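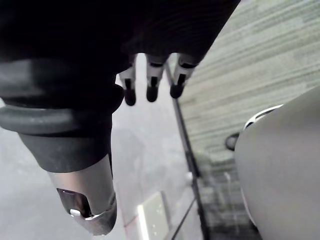 Members at Work: Brenda Staniforth and the Drultov arm

Brenda Staniforth joined the Femard shared workshop two years ago, having retired from a post in the drawing office of a pump manufacturer. She came with the intention of repairing a mantel clock. The clock is still in its box. Since her first winter she has been occupied with the Drultov, an arm and hand which she builds partly at the workshop and partly in her front room, and which has become one of the longest-running individual projects on the members' register. She spoke to the newsletter in August, in the upstairs meeting room, with Miłosz Bielecka, who has written most of the software.

The project began with a second-hand arm. Mrs Staniforth bought it from a dealer who was clearing a unit, and paid 800 pounds for it without a controller. "I had the money set aside for a new boiler," she said. "The old boiler is still going, so I have not had to defend the decision at home. I wanted something with joints. I had drawn pumps for most of my life and I had never drawn anything that reached for something."

For the first months very little moved. The wiring was undocumented, and the connectors had been relabelled by an earlier owner according to a scheme that neither member has been able to reconstruct. Mr Bielecka became involved when he found Mrs Staniforth at the electronics bench late one evening, tracing conductors with a meter and recording them in pencil.

"She had a very good drawing and no idea what it was a drawing of," he said. "I had the opposite problem. I could write to the motors if somebody would tell me which motor was which. We agreed to work on it for one evening. I think I missed the last bus."

The tracing produced a list of 21 lines, of which 19 were found to be in use. The remaining two are capped off and labelled "not known". Mr Bielecka would like to remove them. Mrs Staniforth would not, and they remain.

Asked about the division of labour, both members were careful to say that it had shifted. Mrs Staniforth makes the mechanical parts, including the finger segments, and keeps the drawings. Mr Bielecka is responsible for the controller and for what he calls the manners of the machine, meaning its limits of speed and force and its behaviour when it meets something it did not expect. Decisions on anything that crosses between the two are written in a shared notebook and initialled. The notebook was Mrs Staniforth's condition for continuing after a disagreement in the spring over the length of a tendon.

"I had shortened it and not told him," she said. "He had altered the travel in the software and not told me. Each of us was quite pleased with the result until we ran it together. The finger folded right over and would not come back. It was a small breakage, but I had spent a fortnight on that part, and I went home and was rather short with everyone."

The fingers have taken up the greater share of the past year. The first set was cut from nylon bar and was found to be too heavy for the motors chosen. The second was printed at the workshop on the machine known to members as the Flitard, and proved to be weak across the layers at the pin holes. The present set is also printed, but the segments are laid on their sides during printing and the holes are reamed afterwards by hand. Mrs Staniforth regards the reaming as the most important operation in the whole project and does not delegate it.

"If the hole is tight, the finger sticks halfway, and then it jumps," she said. "If it is loose, the tip wanders about and you cannot put it anywhere twice. I turn the reamer by hand, a little at a time, and I try the pin after each go. I listen to the radio. It takes an afternoon to do a finger properly and I would not want it to take less."

Mr Bielecka described the control work in similar terms. The early programs moved each joint to a commanded angle and stopped. The current version watches the motor current and gives way when it rises above a set value. Finding that value occupied much of the early summer. Set too low, the hand let go of anything heavier than an empty cup. Set too high, it flattened a carton of eggs which had been offered as a test and which, he noted, had been charged to his own account at the kitchen.

"People ask what it does," he said. "At the moment it picks up light things from a flat surface and puts them down again somewhere near where we asked. I am content with that. A year ago I would have been pleased if it had switched on."

The question of working at home was raised, as it has been by several members considering larger builds. Mrs Staniforth takes the hand to her front room for fitting and adjustment, and returns it to Femard for any work involving the mill or the extraction bench. She advises others to settle the matter of transport before anything else. Her own carrying case was made from an old instrument box supplied by Zieliński, the surplus shop, and lined with felt. She also recommends an emergency stop within reach of the seated position, fitted before the first powered test. Hers was fitted afterwards, and she does not recommend the order.

The workshop's own rules on powered machinery were revised in part as a result of the project. Irena Sadowski, who inducts new members on the electronics bench, asked Mr Bielecka to write out the steps he follows before applying power, and the sheet now hangs beside the bench supply. It asks for a second person in the room whenever a new program is run for the first time. Both members said that they observe this at home as well. Renata Lis, a neighbour of Mrs Staniforth, has acted as the second person on many occasions and has been entered in the notebook under her initials.

The next stage concerns the thumb. The existing design opposes the fingers at a fixed angle, and Mrs Staniforth wishes it to swing. She has completed three drawings and rejected all of them. The difficulty lies in bringing the tendon past the base of the joint without a sharp bend, and she is considering a small pulley, though there is little room for one. Mr Bielecka has asked that any additional motor be of the same type as the others, a request which has been initialled.

Neither member has plans to exhibit the arm. An invitation to bring it to the autumn open evening was received and is under discussion, the chief objection being the stairs. Mrs Staniforth has offered to bring the drawings instead, together with the box of rejected finger segments, which members may handle.

"They are more use than the good ones if you want to see how it is done," she said. "You can see where each one cracked. I have written the reason on most of them."

Members who wish to see the wiring list or to borrow the larger reamers should leave a note in Mrs Staniforth's pigeonhole. The reamers are to be returned oiled.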